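Search this site Search Enter keyword

Participants wanted: using desk and table organisers in small shared offices

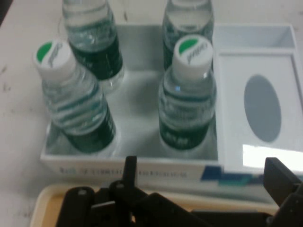

Water bottles in an organiser with a tissue section.

Posted 18 Feb 2025 by Athina Fragkou

Hitar is looking for people who share an office, studio or meeting room to take part in a household and office storage study. We want to know how people use organiser trays on tables that more than one person sits at: what goes in them, what gets left beside them, and who refills them.

What you would do

You would be given a white plastic organiser tray to keep on a shared table for 19 working days. The tray has an open compartment large enough for drinks bottles and a tissue section with an oval opening on top. You can put whatever you like in it. Please don't buy things specially to fill it.

Twice a week you would fill in a short form on paper or online. It asks what is in the tray, whether anything has been moved, and whether people have had trouble lifting bottles out or pulling tissues through the opening. At the end there is an interview in person at our Stiltau Road office, or by phone if you can't travel. The interview takes almost 2 hours and includes a break.

Who can apply

You need to be 18 or over and work at least three days a week in a room with a table used by several people. Reception areas and waiting rooms count. Home offices don't, unless somebody outside your household also works there. We can take more than one person from the same workplace, but each must fill in their own forms.

You can't take part if you work for a company that makes or sells storage products. People who took part in the Bamen shelf study in October are welcome to apply again.

Payment

Payment is by bank transfer after the interview. If you leave the study early you will be paid for the forms you have sent in. Travel to the interview by bus or train is refunded if you keep your tickets. You may keep the tray. Bottles and tissues are not supplied.

How to apply

Write to Athina Fragkou, Hitar, Gkikas House, Stiltau Road, or leave a letter at the front desk. Tell us what sort of room you work in, how many people use the table and which days you are there. Please include a daytime phone number. Everyone who applies will get a reply, and those chosen will be sent a consent form to sign before the tray is delivered.

Last updated: Tuesday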